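4.2 Open-day sessions

The second set of recordings was made at the Samholm open day in November. The hand-held gripper was demonstrated at a wooden table, using soft items and a clear storage bin. Sessions were capped at 20 minutes.
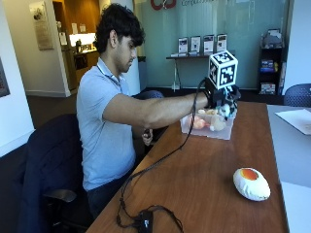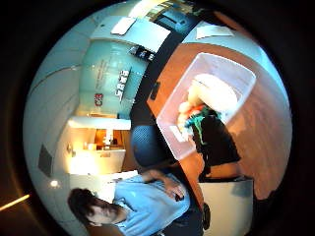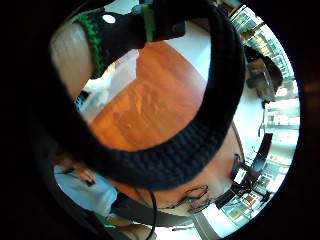
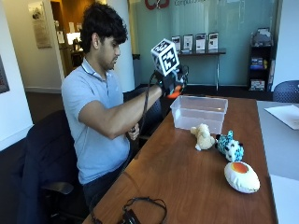

Figure 7. Open-day recordings: fixed camera (first and last), gripper camera (second and third).

Recordings from the Weser site followed the same protocol, apart from a lower cap of 50 trials per day. Emiko Nagano checked the time stamps for both sites, and 2 files with missing pose data were left out of the training set.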